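Loka Street Names

Version 2, November

A list of street names in the Loka district with older spellings matched to the current ones. The Ayaaba and Estier quarters are complete. Erkow is partial; everything north of the canal is still missing.

Contents

streets.csv has 744 rows, one per current street. variants.csv has 800 rows, one per older spelling, linked by street_id. Both files are UTF-8 with comma separators and a header row.

Fields

street_id – integer, stable between versions
name – current spelling, as on the district register
quarter – Ayaaba, Estier or Erkow
first_seen – year of the oldest map that shows the name, blank if unknown

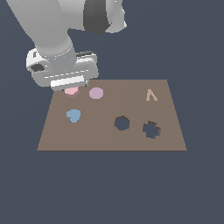
Spellings were typed by hand from printed directories and then checked a second time against the map index. Abbreviations such as "St." and "Ln." are written out in full. Hyphens are kept as printed, even where two directories disagree.

Known problems

65 streets have no first_seen value. Streets that were merged keep the lower street_id – the higher one is retired and never reused. Sorting by name in a spreadsheet may put accented letters last.

Changes since version 1

Version 1 had 700 streets. Duplicate rows in Estier were removed and the quarter column was renamed from "area".

License

Free to reuse with credit. Send corrections with the street_id and the source page.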